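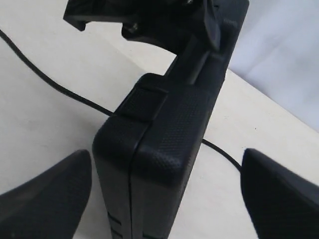 4. Gripping tall parts with the two-finger kit

Filed under: Support > Set-up guides > Groltau Gripper Kit

Read section 3 first if the fingers aren't calibrated yet. Everything here assumes the wrist camera is on and the arm is at home position.

Applies to upright boxy parts with something sticking out of the top – bracket, clamp, hook, lever. Short flat parts, see section 5.

4.1 Before you start

1. Clear the table inside the reach circle. Part and its cable can stay, everything else off.

2. Wipe the table. Small specks and smudges are fine. Oil is not.

3. Stand the part upright, body down, bracket up. Let go and wait. If it leans, fix that now.

4. Lay any cable flat and give it slack. It can pass behind the part and come out behind a finger, that's OK. It can't go between a finger pad and the body.

CAUTION: Cable under the pad reads as a good grip. The arm will lift and you get a crushed cable. No alarm for this one.

4.2 Set the grip

5. Open Pludmont on the control tablet. Pick Grip > Two finger > Tall.

6. Jog the arm until the body sits mid-way between the fingers in the wrist view. Finger tips show in the two bottom corners. If you only see one, the camera mount has slipped – go back to 3.6.

7. Lower to the body. Aim at the boxy section, never the bracket. Arms and levers up top flex and some of them are meant to move.

8. Check for vent slots. Low on the body is common. Keep the pads off the vents if there's room, thin ribs crack.

9. Set Force to 5. That is the start value for plastic bodies. Go up one step at a time.

10. Press Close. Fingers stop on contact and hold.

11. Look at both sides in the wrist view. Pads should sit level on the two faces. A gap on one side at the tip is a tilt problem, see table note below.

NOTE: Dimpled or grippy plastic holds well at low force. Smooth gloss plastic usualy needs two or three steps more. Don't go straight to max.

NOTE: Black part, black fingers – edge finder may lose the outline. A pale table helps a lot. If it still won't lock, raise Exposure one notch and turn Edge Assist off. Teach the position by hand.

4.3 Test lift

12. Set Lift height to 5 mm. Speed to Slow.

13. Hand near the stop button. Press Test.

14. Part comes up and holds. Count to ten. Any slip, press Release and add one force step.

15. Lower. Release. Check the body for marks, mostly along the center seam if it has one. A seam that opens up under load means too much force or pads to high.

16. Do it again three times. Same spot each time, no slip, then save.

CAUTION: Top-heavy parts swing. Keep speed on Slow for the first full move, and keep the cable out of the path.

4.4 Save the recipe

17. Tap Save as. Use a name the next shift will understand. "Black one" has been used.

18. Type the cycle limit. Default is 300, then it asks for a pad check. Max is 1,448. Leave it on default for textured parts, they wear the pads faster.

19. Lock the recipe. Supervisor PIN needed.

4.5 If it goes wrong

Error 490 – fingers closed, no part found. Part is off center or the height is wrong. Redo steps 6 and 7.

Fingers stop early – bracket or lever is in the way. Rotate the part a quarter turn, or come in lower.

Part tips when fingers touch – one finger is hitting first. Re-center. Drop the close speed to half.

Uneven gap (from step 11) – loosen the two pad screws, close on the part at force 1, tighten, reopen.

Recipe won't save – tablet not paired. Pair it again, section 2. The recipe stays in memory untill you power off.

Pads are a wear part. Order the Warum pads for textured bodies, standard pads for everything else. Don't mix them on one gripper.

Section checked by Apinya Thammasiri, November 23, 2018. Corrections to Paweena Intarasuk at the service desk – send the recipe file with it please.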